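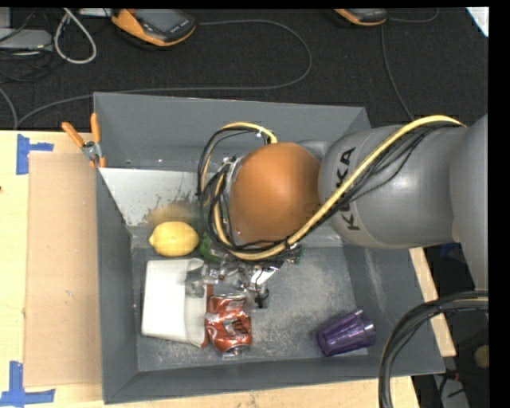 Student Projects | Robotics & Automation | Product Trials
3/8/23
5 comments · 42 shares

Trying Out the Sidus Picking Kit: Final Report

Decha Klinhom, Wornley Technical College

When our instructor asked who wanted to spend a term with the Sidus picking kit, I put my hand up before I had really thought about what it would involve, and I'm very glad I did! The kit is sold by Lekenska to schools and small workshops that already have an arm (ours is a KUKA) and want it to pick mixed items out of a bin without writing everything from scratch. You get the planning software, a calibration routine, a year of support and a rather thick binder.

My job was to decide whether the college should keep it after the trial license ran out in December. I wanted things a person might really find in a recycling tub or a kitchen drawer, so the test set had a lemon, a crushed soda can, a ribbed translucent tumbler and plenty more of that sort, all put into one big gray bin.

Over the term I logged 492 pick attempts, and 300 of them ended with the item held and moved to the drop point. That sounds modest, I know, but the first week pulled the number down badly. I had entered the bin height wrong, and the arm kept stopping well above the floor of the bin (my fault entirely, the binder is quite clear about it once you find the right page). Clear plastic was the hardest thing by a long way. The lemon hardly ever gave trouble unless it was pressed up against a wall.

Setup took roughly 5 hours, most of it calibration. Cable routing deserves more than the half page it gets, and I redid ours twice before the wrist could turn freely. Support was lovely. I wrote to them far too often and always got a proper answer by the next morning.

We also looked at the Prieto package, which is cheaper, but it wanted a separate computer and I could not get the demo to load.

My recommendation is to keep Sidus for one more year, with next term's group concentrating on clear items. The log sheets and my settings are in the blue folder in the lab.

Filed under: Bin Picking, Kit Reviews, Student Work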